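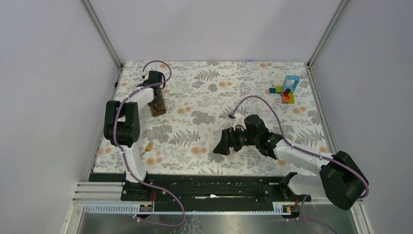 The left arm and the right arm at home, Setiawan Building, second floor.

By ten past nine the sausage rolls were gone and the demonstration hadn't started.

I had come for the sausage rolls. Narow owned the building and Fodetus rented the second floor of it, and once a year Fodetus opened its doors so the rest of us could see what had been humming through our ceiling. I worked downstairs in claims. We'd been told attendance was optional in an email that asked us to reply with a reason if we weren't going.

The guide wore a lanyard with three other lanyards tangled in it. She walked us past a kitchenette, a plotter and a row of bikes, and stopped at a grey-walled booth where two white arms stood over a table laid with a flowered cloth.

"My nan has that cloth," said the man from payroll.

"Lots of nans do," said the guide. "It's a difficult surface. All those ferns."

The left arm had hold of something brown. From where I was standing it looked like a boot, and it was being held upright with great seriousness, the way you'd hold up a fish you weren't sure was legal. The right arm had nothing. It hung over the middle of the table with its fingers pointed down at the flowers.

"What's that one do?" asked payroll.

"The same as the other one."

"It's not, though."

"It's waiting its turn."

I knew that posture. I had spent most of August in it, while head office decided whether my job should be done by me or by a product called Storkard, which had been trained on 2,000 of my own letters and had picked up my habit of apologising in the second paragraph.

A woman near the front asked how much the arms could lift. The guide said 800 grams on a good day. A boy of six or seven, somebody's, asked who had built the thing at the back of the table, the window made out of toy bricks, light blue with a heap of colours round the bottom.

"One of our engineers," said the guide.

"It's not finished."

"It's a test object."

"It needs a roof," said the boy, and looked at the right arm as though it might be reasoned with.

We waited. The left arm moved the boot a little to one side, thought about it and moved it back. There was a murmur from the crowd, the sort you get at a golf tournament. Purple cable swayed. A young man at a laptop typed something, frowned, and typed it again harder.

"Is it going to put it down?" I asked.

"Eventually," said the guide. "Picking up is pretty much solved. Putting down is a question of confidence."

I wrote that on the back of my visitor sticker. I've since used it on two separate managers.

Payroll wanted to know about the little yellow-handled tool lying on the cloth, and whether it was part of the show. The guide looked at it for a while. She looked at the young man with the laptop, who looked at his laptop.

"That's clutter," she said. "Homes have clutter. We like to be realistic."

"So you left it there on purpose."

"We like to be realistic," she said again.

The fire door banged and a second group came up behind us, smelling of the coffee we hadn't been offered. We were asked to move along to the plotter. Most people did. The boy stayed where he was, both hands on the rope, and I stayed too, on the grounds that somebody should keep an eye on him, and that my desk was downstairs.

The left arm lowered the boot. It went down slowly, past where I'd have let go, until the sole met a fern. The black fingers opened. The boot stood there by itself for a second and then fell over on its side.

"Good," said the young man, and wrote it down.

The right arm turned its wrist a few degrees towards the bricks.

"Roof," the boy told it, quite quietly.

His mother called him from the plotter, and he went, walking backwards.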